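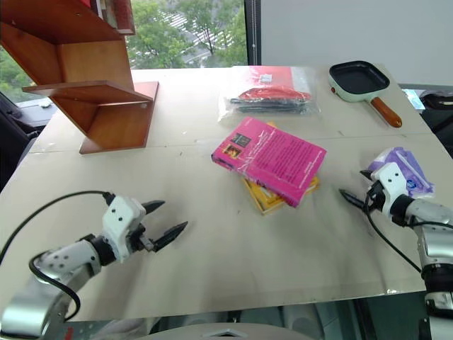

Oct 25, 2023

The second arm is finally on. I had been running the left one alone since September, and most of what I learned from that had to be redone once there were two of them sharing a table.

The worst of it was the cables. Both grippers have a black cable looping off the head, and with the wrist turned all the way the left one kept snagging. I gave it more slack and retied it farther back — better, but I still don't love it.

Books are the current job. A pink paperback sits on top of a yellow one, and the pink one has a glossy plastic cover that throws glare back at the camera. Out of 200 tries at lifting the top book, 79 were clean. The pointed fingers slide on the plastic. Rosemarie Harms at the Ilotham workshop thinks I should glue rubber to the tips, so I've ordered a strip.

The little square pan is next. I want to go in by the handle. The bag behind the books can wait until I have a better way to deal with clear plastic.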